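Surplus Fruit Project, Brevham and Pernton
Progress report to the Kocabaş Fund, second period
Prepared by Eduard Tóth, project lead
January 11, 2022

1. Where we are

The project collects fruit that shops can no longer sell and gets it to families and lunch clubs while it can still be eaten. At the end of the first period we were running one collection round in Brevham. We now run two, one in each town, and the Pernton round has been going long enough for us to say something useful about it.

The main change since our last report is the cold store. The Junell unit was delivered later than planned and stood unused while we waited for the electrician. It has been switched on since the start of December. Before that we had to give out everything on the day it came in, and a late van meant throwing fruit away. We can now hold apples, pears and citrus over to the next session. Bananas and mangoes are kept out of the cold store and go out first.

2. Collections and sharing out

Seven shops now give to us regularly, against four when the grant began. Two of the new ones are small greengrocers on the Pernton side, and their fruit tends to come in better condition than the supermarket crates, though there is less of it. One Brevham shop stopped giving in the autumn when its manager moved on. We have written to the new manager and have had no answer yet.

We gave out roughly 600 kilos of fruit in the period. Bananas were the largest share by weight, followed by apples. They are also the fruit people are most likely to leave on the table at the end of a session. Many households told us they throw a banana away once the skin has spots, even when the inside is sound. We have put more of our leaflet and cookery time into this than we first planned.

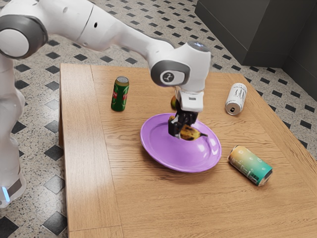 Spotted banana and purple plate.

The leaflet has been rewritten. The first version had too much text and assumed people owned a blender. The new one is a single folded sheet with short recipes for porridge, pancakes and a plain loaf, and a note on freezing peeled bananas in slices. It has been printed in English and Turkish. A Polish version is with the translator.

3. Cookery sessions

We set ourselves a target of 40 households attending at least one session by the end of the period. The number who came was 71. Most of the difference is down to Pernton, where the lunch club let us use its kitchen straight after its own meal, so people were already in the building. Brevham was slower. The hall there is a long walk from the bus stop and we had poor weather for three sessions in a row.

Sessions last an hour and a half. We begin with sorting — what is fine to eat now, what needs cooking, what is past use — and then cook two simple things. Mango was new to a number of people and went down well once they had been shown how to cut round the stone. The loaf takes too long to bake in the time available, so we now bring one ready made and bake the second as small buns.
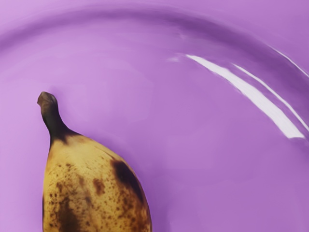 What happens to fruit that is past eating?
It goes to the allotment site in Brevham for composting, and the site takes it at no charge provided we remove stickers and packaging first.

We weigh what goes to compost at the end of each round. The weights for October are missing as the scales were broken, and we have left that month out of our working instead of guessing. In the other months the amount composted went down, with the biggest drop after the cold store came into use.

4. Problems

The van has been the largest difficulty. It failed its test in the autumn and was off the road for nine working days. We hired a replacement, which used up the repairs line and part of the contingency. We would like to talk to you about moving a small sum across from printing, where we have underspent.

Crates are also being lost. Shops lend them on the understanding that they come back, and some have been taken home from sessions by people carrying fruit. We have started handing out paper bags.

The part-time driver post was filled at the second attempt. The new driver works mornings only. This suits the shops but makes the Pernton afternoon session tight, and we may ask the lunch club if we can begin half an hour earlier.

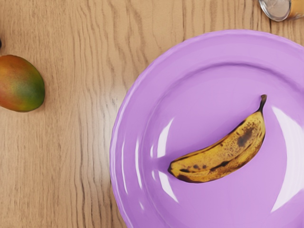 Mango and overripe banana, with the purple plate.

5. Money

Spending is within the grant overall. Staff costs are slightly under budget owing to the gap before the driver started. Vehicle costs are over, as set out in section 4. The cold store came in at the quoted price, but the wiring cost more than we had allowed and we met the extra from our own funds. A full statement with receipts has been sent separately to your grants office.

6. Next period

We plan to:
keep both rounds running at their present size
print and give out the Polish leaflet
try one Brevham session at the primary school in place of the hall
agree a written arrangement for crates with each shop
replace the scales with a sturdier set

We don't intend to take on a third town. A parish to the north has asked, and we have told them we can't cover the mileage with one van. We have offered to share our leaflet and our sorting guide with them.

We would be glad of a decision on the budget change before the van insurance falls due. Your visit to the Pernton kitchen can go ahead on either of the dates you offered, though the second is easier for the cook.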